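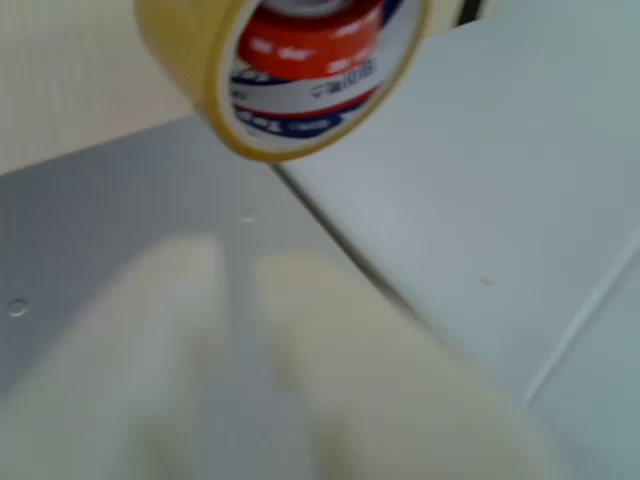 Visit to the tape cell at Navau, Kolville

Posted Mar 22, 2022

I spent a morning at the Navau plant in Kolville to see how they set up and look after one small robot cell. The plant packs stationery and hardware for shops. The cell I had come for handles rolls of adhesive tape, one at a time, and puts them into trays for the next station. It has one arm, one two-finger gripper and a camera that looks past the fingers at the work.

My guide was Firouzeh Sadeghi, who has run the cell from the day it was bolted down. She does the setup, the cleaning and most of the repairs. She also keeps the log, a ring binder that hangs from a hook on the guard fence.

What the cell has to deal with

Tape sounds like an easy thing to pick up. The trouble is that the rolls do not always sit the way the program expects. A roll can lean, and then the gripper has the outer band on one side and the open core on the other. The yellow tape gave them more work than the clear kind. Its outer band is smooth and a bit shiny, and the printed lining inside the core, with its red and dark blue bands, gave the vision software a lot of edges to choose from. In the first weeks the camera kept locking on to the print when it should have been finding the rim.

The fix was a small one. The software now looks for the pale edge of the cardboard core just inside the front rim and ignores the rest. Sadeghi showed me the settings page, and there is one value on it that she asked people to leave alone. Someone had put a sticker on the monitor saying the same.

The fingers

The fingers are the part that wears. These ones come from Tshabalala, a shop across town that makes them to Navau's drawing. Each has a rounded tip, so a finger that comes down a little off center slides into the core and does not dent it. A pair is good for 2,000 picks before it gets checked with a gauge, and most pairs pass at least the first check.

Glue is a bigger problem than wear. A little adhesive comes off the sides of the rolls and builds up on the tips. After a while a roll will hang on for a moment when the fingers open, and it lands crooked in the tray. The fingers get wiped with a lint-free cloth and a citrus cleaner at the start of each shift. They tried alcohol first and found it left the tips tacky.

I watched a finger change. The arm goes to its service position, the air is shut off and locked, and two screws come out of each finger. The new ones go on against a stop. Then she closes the gripper on a steel gauge block and looks for light between the tips. The whole job took 7 minutes, and she was talking to me the entire time.

After a change the arm runs a touch-off routine on a fixed pin. If the reading is off by more than the limit, the cell will not start. That happened while I was there. The cause was a crumb of dried glue behind the left finger, and it took one pass with a plastic scraper to clear.

Panels and screws

Sadeghi checks the floor panels of the cell every week. They are screwed down, and where two panels meet there is a seam that collects dust and bits of backing paper. She vacuums it with a narrow nozzle. She also puts a paint line across each screw head so that a loose one shows up at a glance. In July one screw did back out far enough to catch a tray. The log page for that day is longer than most.

The log

The binder has 143 entries so far. I was allowed to read through it over coffee. Most are a line or two: fingers wiped, lens cleaned, hose clip replaced. Only six record a stop of more than an hour, and two of those were the compressor, which serves the whole building.

The worst stop was a cable. The camera lead ran too tight around the wrist of the arm and broke inside its jacket, so the picture dropped out only in certain poses. It took them most of a day to find. The new lead has a longer loop and a soft clamp from Trultley, and it gets flexed by hand at every monthly check.

Getting there

Visitors need closed shoes and should sign in at the side gate - the front office is not staffed in the mornings. Safety glasses are handed out at the door. The tour is free, but groups are kept small as there is not much room to stand by the fence. Parking is behind the loading dock.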